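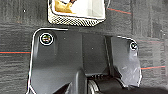
Wrist mount over the carpet, white object with the mesh band just ahead.

Wilance wrist camera trials: gallery
2 min read
December - by Eftychia Gkikas

We have been comparing two wrist cameras on the Wilance gripper, one with a narrow lens and one with a wide lens. The aim is to settle on one before we order parts for the second arm. Both record 30 frames per second to the same Vurbridge controller. The pictures are from the floor pickup part of the trial. I picked them from a set of 307 stills.

The mount takes up a lot of the view, and the screw heads are bright enough to throw off the auto exposure. Black caps or a dab of matte paint should fix that. The scuffs on the right-hand plate do not affect anything.
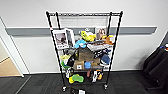
The wire rack, with plush toys and a toy keyboard on the upper loaded shelf.

Dzintra Ots wanted a mix of soft and hard items, so the shelves hold boxes, a bottle, a cup and a cap as well as toys. Thin black wire against a white wall is hard on the depth estimate - we are keeping the rack in the test for that reason.

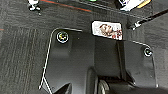
Words: Eftychia Gkikas / Trial setup: Lambros Vasilakis

Small items near the top edge of the wrist view, with a white label at the edge of the dark plate. The print on it is too blurred to read. Lambros would like to tilt the camera up a little and try the same floor positions again. Exposure will be locked for that run.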